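Desk day, finally

02/01/2023

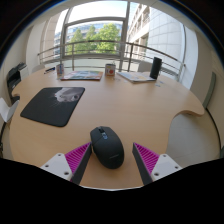
How often should you wipe down a desk you use every day? Once a week is plenty, with a damp cloth and a dry one straight after, and crumbs as they happen.

I had let it go since October. Bad. Two mugs at a time is normal for me, three is a cry for help. So new year, new desk, same me.

Pens first. Most of them dead. Binned. One marker kept becuase it still writes if you press. Then the paper pile - old Draltberg delivery notes, a Vetside reminder for Tufa's jabs (done, she was horrible about it), a receipt for 112 pounds that I would rather not have found. Magazines down to two. I will read them. Probably.

The black mousepad with the animal face in the corner stays, on the left side, and yes the mouse lives on bare wood half the time anyway. Slides better. Wubit Ambaye tells me this ruins the finish. She may be right, I oiled the top with some 2 capfuls of Medell and it drank the lot.

Mugs go along the far edge by the window, out of elbow range. That's the rule now. The white one with the red circle is for tea, no arguments.

Cables still to do. And the drawer, which I opened and shut agian. Tomorrow maybe. Kettle's on.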